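Gullska Countertop Humidifier
User Guide, Section 3: Filling and First Use

Read this section before you plug the unit in. It covers the water to use, filling the tank, and the first run. Cleaning and descaling are in Section 5.

3.1 Where to put the unit

Stand the humidifier on a flat, level surface at table height. Leave a clear gap on all sides and keep the mist outlet pointed away from walls, curtains, books and sockets. Do not stand it on carpet or on a radiator shelf.

Note: If the surface marks easily, put the supplied mat under the base. Wipe up any spills straight away, including those under the mat.

3.2 Choosing the water

The tank holds up to 700 ml. Use clean, cool water only. Tap water is suitable in soft water areas. In hard water areas, minerals in the water can leave a white dust on nearby furniture and a crust on the mist plate. Distilled water gives the least dust. Bottled drinking water may be used, but some kinds carry as many minerals as tap water, so check the label and pick one with a low dry residue figure.

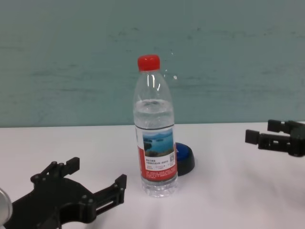
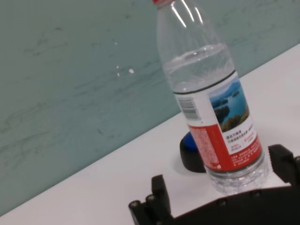
Bottled drinking water in a clear bottle with a red cap.

Do not use fizzy, flavoured or sweetened water. Do not use water from a dehumidifier or a rain butt.

CAUTION: Never add oils, perfume, salt, vinegar or cleaning products to the tank. They damage the seal and the mist plate, and this is not covered by the guarantee. Scented oils go in the pad drawer only (see Section 4).

3.3 Filling the tank

1. Switch off at the dial and unplug the unit.
2. Lift the tank straight up off the base by its handle.
3. Turn the tank over and unscrew the valve cap anticlockwise.
4. Rinse the tank with cool water and empty it.
5. Pour in fresh water slowly, stopping at the MAX line.
6. Check that the seal ring is seated in the valve cap, then screw the cap on by hand. Do not use pliers.
7. Turn the tank upright over a sink and wait for any drips to stop. If water keeps coming out, go back to step 6.
8. Dry the outside and lower the tank onto the base until it sits flush.

Note: A gurgling sound as the base fills is normal.

CAUTION: Do not pour water into the mist outlet or directly into the base.

3.4 First run

1. Wait 3 minutes after fitting the tank.
2. Plug in and turn the dial to 2. The light turns green.
3. Leave the unit running until mist appears. On first use there may be a faint smell of plastic, which fades.
4. Turn the dial to the setting you want.

If the light turns red, the base is short of water. Switch off, refit the tank and try again. If it stays red with a full tank, see the fault table in Section 6 and quote part number 469 when ordering a new valve cap.

3.5 When not in use

Empty the tank and base if the unit will stand for more than two days. Leave the valve cap off so the inside can dry. Change the water daily during regular use, even if the tank is still partly full.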